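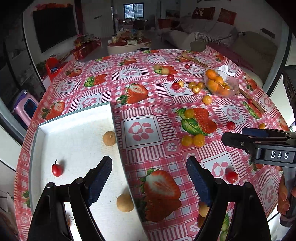 Gronda, 18/08/2021

The Old Granary at Bemik: Student Project Report
Souad Belkadi, Building History, second year

The granary at Bemik is a two-story stone building on the east side of the Kastum road. It was used to store barley and beans until the village store opened, and has been locked for most of the time after that. My project was to record the outside walls and the ground floor and to work out which parts are original.

The building is a long rectangle with one door in the south wall. The lower walls are limestone rubble set in a yellowish lime mortar. Above the level of the upper floor the stones are smaller and the mortar is gray and much harder. The change runs all the way along the north wall but stops short of the northeast corner, where the lower kind of masonry goes right up to the eaves. I take this corner to be the only part of the first building that stands to its full height.

The door has a flat lintel with a shallow relieving arch over it. The left jamb has been cut back, probably to let carts in. There are 4 ventilation slits in the north wall, two of them blocked with brick. The roof is modern sheet metal on older timbers. I could not get close enough to the timbers to say how old they are.

Written sources

The Ghoneim estate papers contain one account book that mentions the granary. Page 152 lists payments for stone, lime and "raising the walls at Bemik," spread over 13 weeks. No year is given on the page. The entry fits the change in masonry, but it does not say how high the walls were before. A later inventory gives the capacity as 60 sacks, which seems low for two full floors and may refer to the ground floor only.
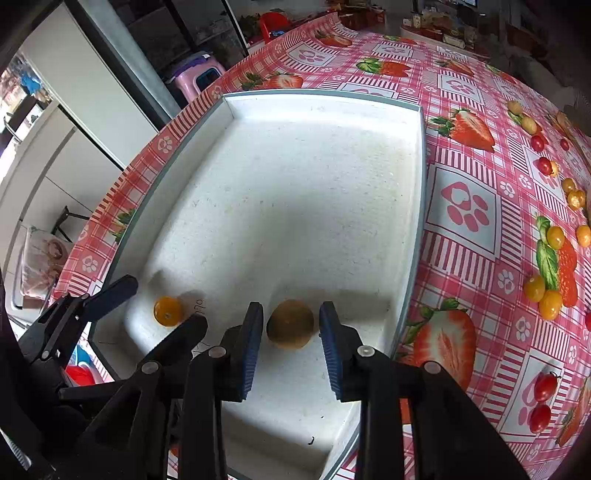 Problems and further work

The first visit in March was cut short by rain and the west wall was measured again later. The two sets of measurements differ slightly and I have used the second. The upper floor was not recorded, as the stair is missing its lower steps. A mortar sample from the northeast corner, compared with one from the door jamb, would help to settle the order of building.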